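Tralthorpe workshop – bench notes
16/01/2019

Cleared the bench after the December job. The green printed disc stays out until its small screws are sorted. Five are still missing from the Shokri order. Tools next.

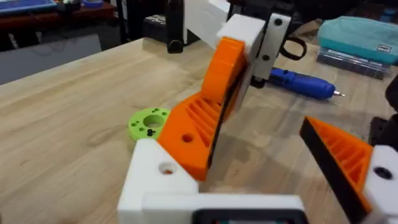
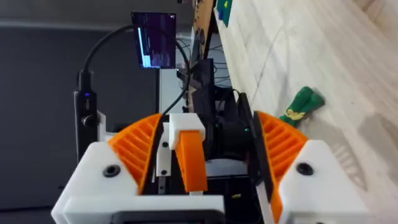
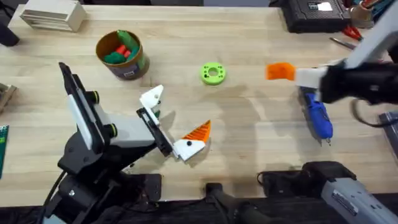 Ordered 30 more screws from Drundum, same length as before. Wipe the table down before the next print comes off. Spare cables go in the drawer – coiled, please. Box 28 needs a new label.

Print this page | E-mail this page
Contact | © Tralthorpe Workshop | Back to top
This site uses cookies.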